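Shared Room Layout: Project Report
Hongjun Jiang and Gwenllian Yorath

3. Method
We looked at how people use the shared room at Horketlow and whether the furniture helps or gets in the way. We visited on two afternoons and talked to 13 people. Most of them stand to work -- chairs were hardly mentioned.

4. What we found
The desk gets the most use. People lean over it with their bags still on, so a hook or shelf close by would be useful. The water dispenser is against the same side as the orange seat, and five people said they had to wait to get past. 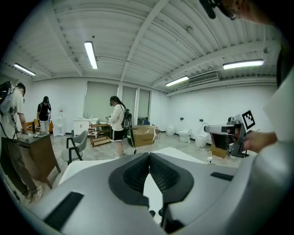 5. Changes we suggest
Move the orange seat about 2 metres along the wall. Leave the desk where it is.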